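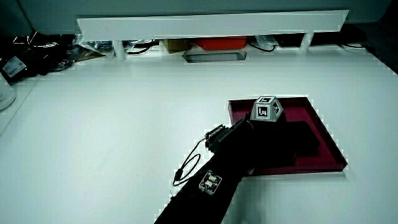

WESWOOD ELECTRONIC MUSIC SOCIETY
Minutes of the Programming and Releases Meeting
Held Oct 4, 2022, in the upstairs room at Weswood Hall

The Chair opened the meeting once a quorum was confirmed. Apologies had been received from two members and were recorded.

1. Minutes of the previous meeting
The minutes of the August meeting were approved with one correction. Under item 4, "remastered" should read "remixed." The Secretary will amend the file copy.

2. Matters arising
The Chair reported that the hall has agreed to extend the curfew for ticketed nights, subject to the sound limit in the existing agreement. The limit at the rear wall remains 90 decibels. Members asked whether it applies during sound check. The Chair will write to the hall for a clear answer.

The return of the borrowed monitor speakers remains outstanding and was carried forward.

3. Zitar compilation
The Releases Officer reported that submissions for the second Zitar compilation have closed. The label received 37 tracks, more than for the first volume, with a strong showing from members working at slower tempos. The listening panel has met once and will meet again before the shortlist is announced.

Discussion followed on format. A double 12-inch was preferred by most of those present, but the pressing quote is higher than expected and the plant cannot confirm a delivery date. It was proposed that the release go ahead as a single record with the remaining tracks offered as a download. A member objected that contributors had been told all selected tracks would appear on vinyl. The Releases Officer replied that the call for submissions said "vinyl and digital" and made no such promise. After further discussion the proposal was put to a vote and carried, with two against.

RESOLVED: That Zitar volume two be issued as a single 12-inch with an accompanying download, and that contributors be informed in writing before the shortlist is made public.

4. Cherkaoui residency
The Society's monthly residency in the basement room at Cherkaoui was reviewed. Attendance has held steady through the summer, although the August date was thin owing to a clash with the street festival. The venue has asked for an earlier start and for a named opening act on each poster.

Members supported the earlier start. There was less agreement about the posters – several felt that opening sets should remain unannounced, as they have been from the beginning. The item was deferred to allow the Residency Group to speak with the venue.

The turntable on the left side of the booth continues to drop out. The venue considers this a cartridge fault and the Society considers it a wiring fault. The Equipment Officer will bring a spare cartridge to the next date and report back.
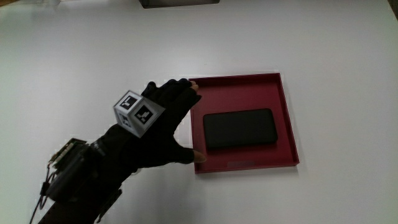
5. Members' workshops
The Education Officer presented the outline for the winter workshops, covering drum programming, live sampling and an introduction to mixing on vinyl. The vinyl session was oversubscribed last year and will be offered twice. A question was raised about the cold in the workshop room, which participants had mentioned in their feedback forms. The Education Officer suggested that participants bring gloves that leave the fingertips bare, like the dark fabric one in the photograph, so that they can still handle records and faders. The suggestion will be added to the joining notes. The Chair asked that the heating also be raised with the hall.

6. Prolteck live set
The Chair confirmed that Prolteck has accepted the invitation to perform a full hardware set at the end-of-year event. The duo requires a long table at waist height, a separate power circuit and a stereo feed to the recording desk. Permission to record has been given for archive use only. Any wider release would need separate agreement in writing.

RESOLVED: That the fee be approved as presented and the contract signed by the Chair and the Secretary.

7. Any other business
A member asked that the record library be opened before meetings as well as after. Agreed on a trial basis.

It was noted that the mailing list still contains several dead addresses. The Secretary will remove them.

8. Actions
Chair: write to the hall regarding sound check, heating and the power circuit.
Releases Officer: notify Zitar contributors of the format decision.
Residency Group: discuss poster billing with Cherkaoui.
Equipment Officer: test the left turntable; return the monitor speakers.
Education Officer: revise the joining notes.

The date of the next meeting will be circulated by email. There being no further business, the Chair closed the meeting.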